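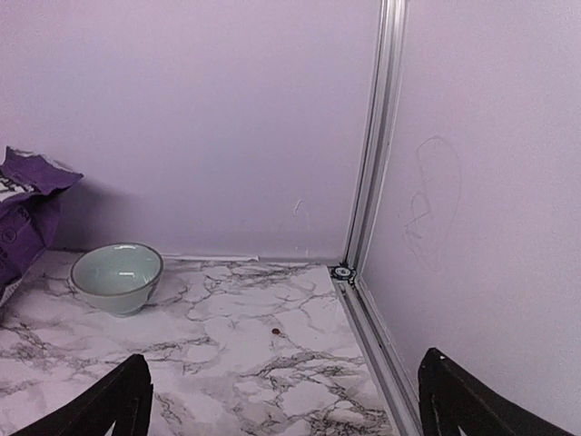 Digby Tamihana reckons we've been blaming the wrong thing for the pinholes all month, and that it's the bisque, fired too fast for gas to get out of the clay. I think he's onto something! Pulled the kiln log over lunch and the November bisques all climb much quicker than the ones from before the new elements went in. Same program, stronger elements, and none of us slowed it down.

So the plan is a slow bisque for the next batch of pet dishes, with a two-hour hold near the top, then the Flanard clear over it exactly as mixed. No other changes. (I know, I know, I wanted to try the thinner dip as well. It can wait.)

Glaze bucket checked and sieved again. It was settling hard, so Ruby-Lee added a pinch of Epsom salts dissolved in warm water and it's lovely now, like single cream. Put 40 test tiles aside, all from the same bag of clay, stamped on the back.

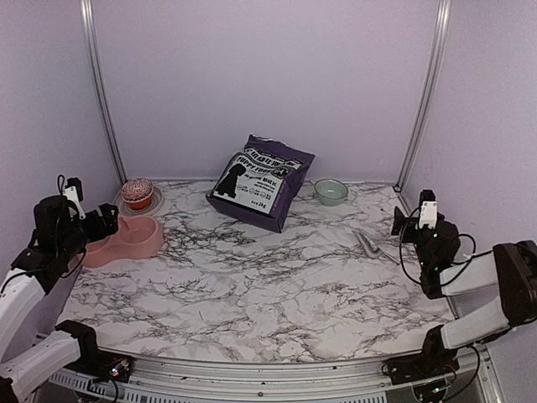

Entered by Leonie Bright, Wednesday, 4:10 pm

Kiln 2 unpacked. WOW. The slow tiles are so much better – 17 from the top shelf and I had to hunt with the loupe to find a pinhole on any of them. Bottom shelf is a bit duller, probably running cool down there, and the cone agrees with me, barely bending. Elsie wants a witness cone on every shelf from now on and I'm all for it.

One oddity: the tiles nearest the door have a faint blue bloom where the glaze pooled in the stamp. Gorgeous, and no idea why. Murray thinks slower cooling. Would love to get it on purpose.

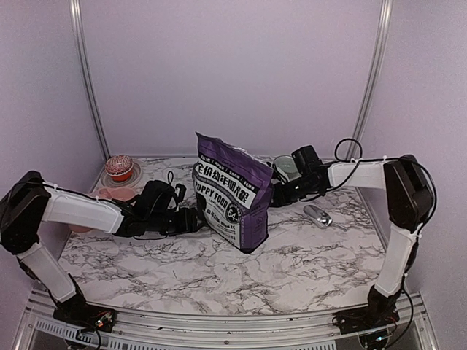
Puppy food, bag upright

Still to do: weigh the bucket, order more Clultell kiln wash, grind the drips off the middle shelf. Next bisque goes in tonight on the slow program, label taped to the lid so it doesn't get switched back. Ruby-Lee has the morning check.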